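Flower table draws sign-ups at Nerkville workshop

NERKVILLE – A table in a shared office became a flower bench in November, when the Flelton design studio opened its arranging sessions to the public for the first time.

The sessions are led by florist Ludivine Pons, who supplies the stems and lends out the vases. Places are limited to 12 people at a time, and the first round filled up in 7 days, the studio said.

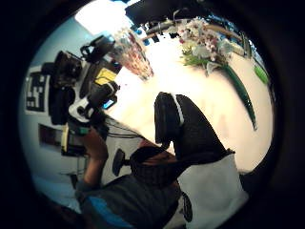 Pink and white flowers on the white table, with a glass vase nearby.

Pons asks people to lay everything out before they cut. Stems stay on the table until the height of the vase has been checked, and long leaves go in last. Branches are set aside for anyone who wants a wider shape.

"Most people put in too much," Pons said. "I would like them to take two stems out and look again."

The studio kept its usual office furniture for the classes. Benoît Charpentier, who runs the building, said moving the desks each time would have taken most of the morning.
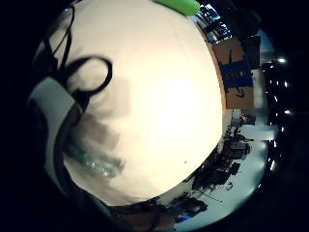 Charpentier said 156 people have put their names down for the next round. The studio can take 200 over the winter if Pons agrees to add an evening class, and the two are still talking about dates.

Visitors may bring their own vase, as long as it stands steady on a flat surface. Scissors are provided. Finished bouquets go home in paper, and leftover greenery is left in a bucket by the Eleo bike shop next door – free to anyone who wants it.

Sign-up sheets are at the front desk until 6 p.m.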